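Cork board

A cork board, also called a bulletin board, pinboard or notice board, is a flat panel of pressed cork granules, usually set in a frame, to which paper is attached with pins, tacks or, by people who have given up on pins, sticky notes. It is found in kitchens, offices, school corridors and the entrances of laundromats. Its purpose is to display information that someone needs to see. Its usual contents are information that someone needed to see a while ago.

Material and construction

Cork is the bark of the cork oak, stripped from the living tree and allowed to grow back. Most boards are made from the leftovers of other cork work, ground into granules, mixed with a binder, pressed into blocks and sliced into sheets. The mixed sizes and shades of granule produce the familiar speckled tan surface, which hides old pinholes well and stains badly.

The sheet is glued to a backing, and the quality of a board depends largely on what that backing is. On cheap boards it is cardboard, and a firmly pushed pin goes straight through and into the wall. Better boards use softwood fiberboard, which grips the pin and leaves the wall alone. Frames are commonly wood or aluminum. The frame protects the crumbly edge of the cork and gives the hanging hardware something to hold on to, although many boards spend their first months leaning against a wall while the owner looks for the screws.

Pins and sticky notes

Cork closes partly around a pinhole once the pin is withdrawn, a property that sellers like to call "self-healing." The term should be taken lightly. A corner of the board that has held the same takeout menu through several changes of menu will heal no further.

Sticky notes, which were never meant for cork, are nevertheless the thing most often put on it. The adhesive on the back of a note is designed for smooth surfaces such as paper, glass and painted metal. Cork offers it a landscape of small bumps, and the note holds only where it touches the high ones. A common result is a corner that lifts first, followed by the rest of the note at some point overnight. Pressing the whole adhesive strip with a thumb helps. So does a pin, which raises the question of why the note needed to be sticky.

Peeling also matters. A note pulled upward from the bottom edge of the pad comes away with a curl and keeps it. A note peeled sideways, along the adhesive strip, comes away flatter and tends to stay up longer. This advice is widely repeated and seldom followed.

The Asumville survey

The best-known attempt to study the life of the posted notice took place in Asumville, where Domnica Nistor, then office manager at the furniture firm Coman, went through the contents of 17 cork boards in the town's public buildings. She recorded 2,849 items. By her reckoning, 60 percent referred to events that had already happened, and one lost cat had been lost for so long that it had since been found, rehomed and lost again, with a separate notice for each stage.

Nistor's report, titled simply "Boards," proposed that every notice carry a removal date. The proposal was printed out and pinned up in the town library. It was still there when Aurelia Barbu wrote her follow-up, by which point it was under a flyer for a Sunday craft sale.

Barbu took a harder line. Her view was that a board should be taken off the wall, laid flat on a table, cleared completely and rebuilt from nothing twice a year, with June as one of the two occasions. Working flat has real advantages: notes can be placed and moved before they are pressed down, and the frame can be checked for loose corners while there is still a screwdriver within reach. Small hardware is best kept in a dish or tray with a rim during this work, as screws will otherwise find the floor. 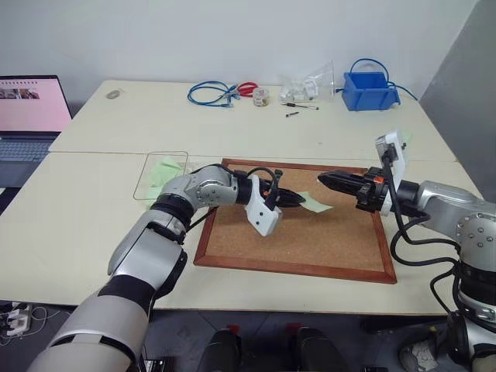
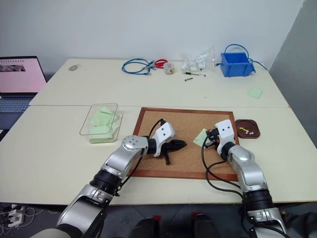
The Barbu method was adopted in full by the neighboring town of Plelis, which abandoned it after one round. The clearing had gone well. The rebuilding had exposed a disagreement over who was entitled to the middle.

Arrangement

Most shared boards settle into the same pattern without any planning. The center goes to official paper, the top edge to things put up by tall people, and the lower corners to guitar lessons. Dividing the surface with string or tape into labeled sections works until the first notice too large for its section arrives.

Household boards follow looser rules. The Bustton, a kitchen model sold with a ledge for keys, came with a leaflet recommending that 80 percent of the surface be kept clear. Surviving examples suggest that owners read this figure the other way around.

Care

Dust is removed with a dry brush or the soft attachment of a vacuum cleaner. Water should be used sparingly, on a barely damp cloth, and the board left flat until it dries. Adhesive residue can often be rolled off with a clean eraser. Crumbling spots near the frame may be filled with cork dust and white glue, or covered with a calendar.

See also: Whiteboard; Refrigerator magnet; Thumbtack; Lost cat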